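3.2 참가자와 교육 과정

솔직히 말하면 저는 자격증 준비반이 사람을 바꾼다는 말을 별로 믿지 않았어요. 그래서 Renik의 신입 관리자 과정을 연구 대상으로 골랐을 때도 기대가 크진 않았습니다. 과정은 7주짜리였고 수강생은 60명이었는데, 대부분 현장에서 조립이나 검사를 하다가 갑자기 일정표를 떠안게 된 분들이었어요. 저도 예전에 Dawber에서 똑같은 일을 겪어서 그 막막함을 잘 압니다(첫 일정표는 지금 봐도 부끄러워요!).

수업은 Qianru Zeng 선생님이 맡았고, 저는 뒷자리에서 필기만 했습니다. 매주 전반부는 범위 정의와 작업 분해, 후반부는 위험 등록부 작성이었어요. 교재 속 사례가 죄다 건설 현장이라 수강생들이 좀 지루해하길래, 3주차부터는 작은 전자부품을 분류하는 작업을 예로 들어 작업분류체계를 짜 보게 했습니다. 그랬더니 질문이 확 늘었어요. 어디까지가 하나의 작업 패키지냐를 두고 30분 넘게 토론한 조도 있었고요.

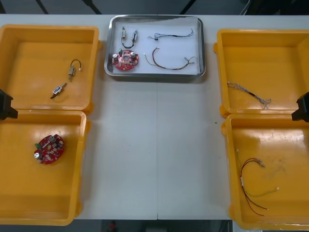
그림 2. 노란색 플라스틱 통 네 개와 부품이 담긴 스테인리스 트레이가 놓인 작업대.

3.3 자료 수집

자료는 면담과 과제물, 두 갈래로 모았습니다. 면담은 제가 절반, Kofi Sulemana가 절반을 맡았어요. 과제물은 모두 200건이 들어왔는데, 일정표만 내고 위험 등록부를 빠뜨린 경우가 꽤 있어서 분석할 때 따로 묶었습니다. 채점 기준은 Hongjun Shi와 둘이서 만들었고, 의견이 갈린 항목은 Zeng 선생님께 여쭤봤어요. 특히 ‘일정 여유’를 어떻게 볼지가 끝까지 골치였는데(저는 넉넉한 여유도 계획의 일부라고 봤고, Hongjun은 감점하자고 했죠) 결국 점수에서 빼고 서술 의견으로만 남겼습니다. 면담 녹취는 9월에 정리를 마쳤고, 4장의 인용문은 모두 여기서 가져왔습니다.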